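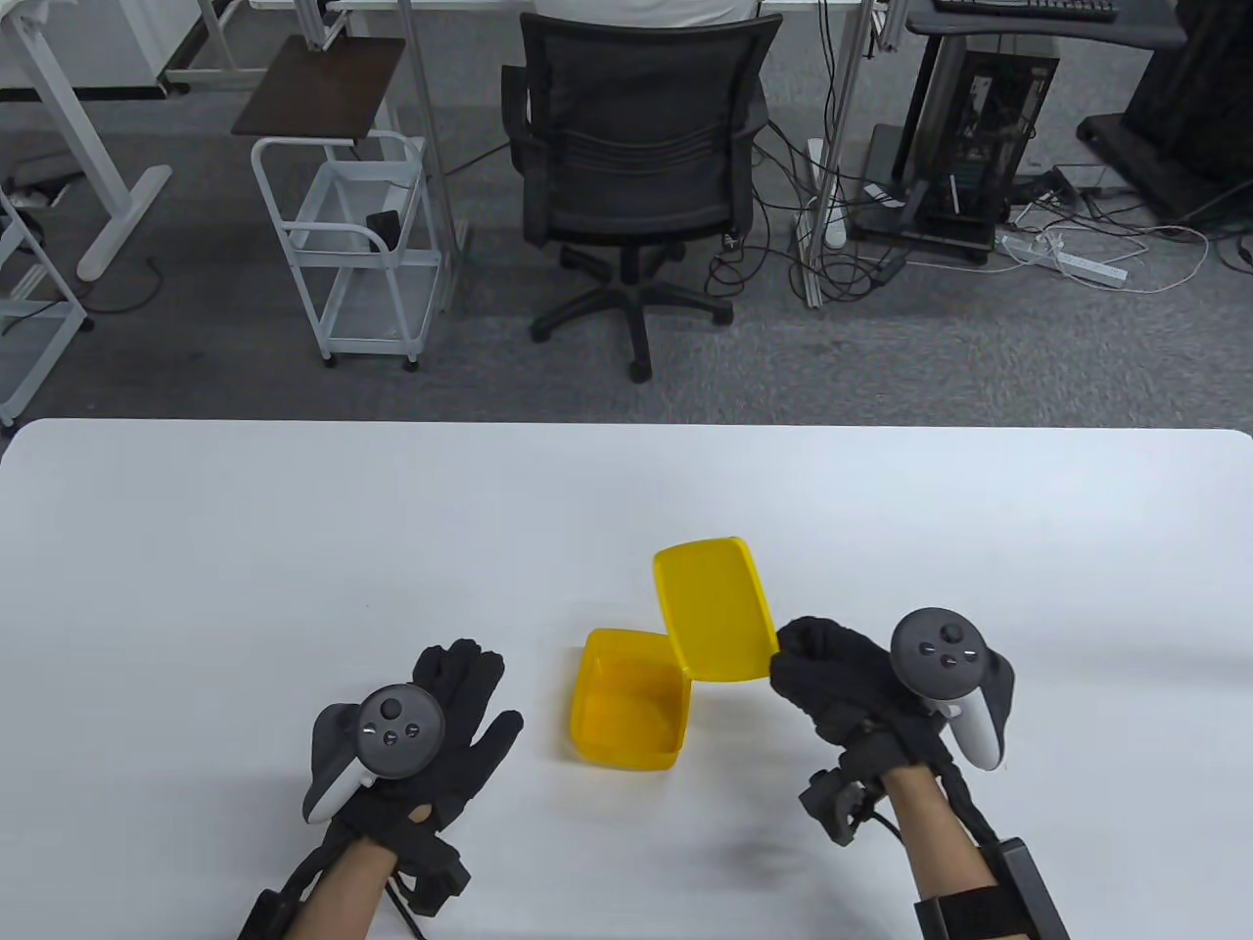

Grigore thinks we should stop scoring the lid and the base as one task. His argument, from the call this morning: a run where the lid gets pinched properly and then slips is a different failure from a run where the base slides off, and the policy can't learn from a label that mixes the two.

17/02/2020, glove demos, yellow container

I agree with him, mostly. Went back through the open/close set and relabeled by phase: reach, pinch, swing, release. 113 demos in total, 13 thrown out for tracking dropouts on the right controller. The rest are usable.

Retrained on the phase labels overnight settings, same seed as before. Closing success on the bench arm went from 30 to 55 percent. Opening did not change. Most of the remaining misses are in the pinch – fingertips come in too low and push the lid back on its hinge.

Possible cause: the offset between the controller on the back of the hand and the fingertips. We use one fixed value for everybody. Aurelia's hands are smaller than mine and her demos replay lower than they should. Nelu wants a per-person calibration before each session, palm flat on the table, five seconds, then fingertip to a marked corner. Fine with me.

Also the strap on the right arm. If the battery pack shifts, the cable pulls on the wrist module and the yaw drifts. Check it between sets.

To do: calibration script (Nelu), redo Aurelia's set with the new offset, ask Hường for the old Sima logs to compare drift.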